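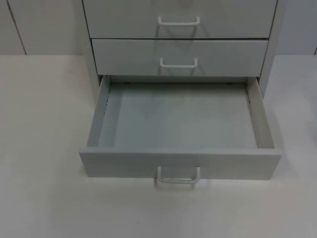
*The drawer cabinet, bottom drawer open.*

**Brirneck Village Hall Association - minutes of the spring meeting, 20 April 2021**

Present: Annelies Wallner (chair), Leopold Rüegg, Liesl Berchtold, Luzius Rainer (minutes). Apologies: Meinrad Aebischer, who sent his good wishes and a very nice fruit loaf.

**1. Last minutes.** Agreed, once Leopold's name had been given its dots back.

**2. Money.** Liesl told us the account stands at 2651 francs, and that the Harkel choir has paid its 847 for the winter evenings, for which we are all most grateful. She would like to keep 3000 in hand before we think of new curtains, and after a good deal of friendly talk (some of us do feel strongly about those curtains) this was agreed.

**3. Roof.** Hofstetter have looked at the north gutter and will send a price. Leopold offered to ring them again - he has the patience for it.

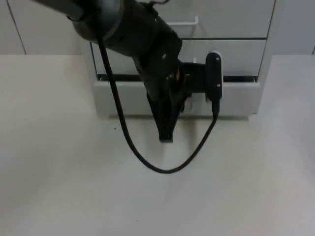

He also reminded us that the downpipe by the kitchen door still drips on anyone carrying a tray, and it was agreed to ask for both jobs to be priced together.

**4. Summer fête.** To be held in August on the meadow at Haltungate, if the farmer is willing. Annelies will write to him. We shall want benches for 100, and Liesl kindly said she would ask Harkel for the loan of theirs. Cakes were discussed at length and with much enthusiasm, and the list will go up by the door.

**5. Any other business.** Luzius asked for the hall keys to be signed for in the book, please, even when it is only for five minutes.

Next meeting: when the gutter price has come. Annelies will let everyone know.

L. Rainer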